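Oiling the worktop again

February 7, 2022

The worktops are due another coat of oil, so I have been putting off cooking anything that splashes. They went in last May, when we had the old kitchen taken out, and I said then that I would write something once we had lived with them through a winter.

The wood came from Bolmont as blanks and was cut to length on site. I paid for the second grade, which has more small knots and a bit more variation in colour. I still can't tell it from the first grade sample I kept in a drawer.
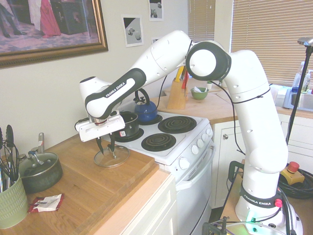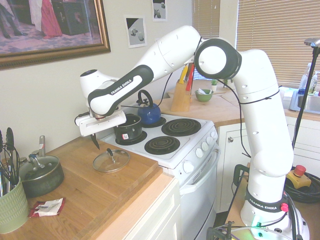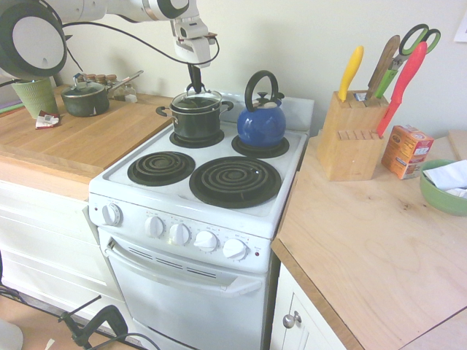 Wood worktops and a glass lid both show every mark.

A reader called Gill wrote in after my last post to say that oil is a waste of time near a cooker, that hers went grey behind the sink within a year, and that a hard varnish would have saved me the bother. She may be right about the sink. Water standing against the joint is what does it, and no oil I have tried will hold up to a tap that drips. Varnish is fine until it chips, and then the whole length has to be sanded back to bare wood. With oil I can do one patch on a wet afternoon and leave the rest alone.

My method has not changed much. Clear everything off, wipe down with a damp cloth, leave it overnight. Sand with the grain using 120 grit, then 180. Vacuum, wipe again with a dry cloth. Put the oil on thin with a lint-free rag, wait 20 minutes, and wipe off whatever is still sitting on the surface. If you leave it, it goes tacky and picks up crumbs for a week.

I gave the new wood 4 coats before we used it, with a day between each. Since then it has had one every couple of months. The first tin was Ruvport, which smells strongly of oranges and goes on easily. The second was Stitia, thicker and a little darker, and I think it lasts longer round the cooker. I have not done a proper test. The two look the same once they are dry.

A few things I would do differently. I would oil the underside before fitting, as one length has cupped very slightly at the end by the door. I would also seal the cut end next to the cooker properly, as that is where the crumbs and grease go and I can't get a brush in there now.

Oily rags should be laid flat outside to dry before they go in the bin. They can heat up by themselves if they are screwed into a ball.

The whole lot, wood, fitting and oil, came to nearly £3000. The oil was the cheap part. I have half a tin of the Stitia left and will use that up before I buy any more.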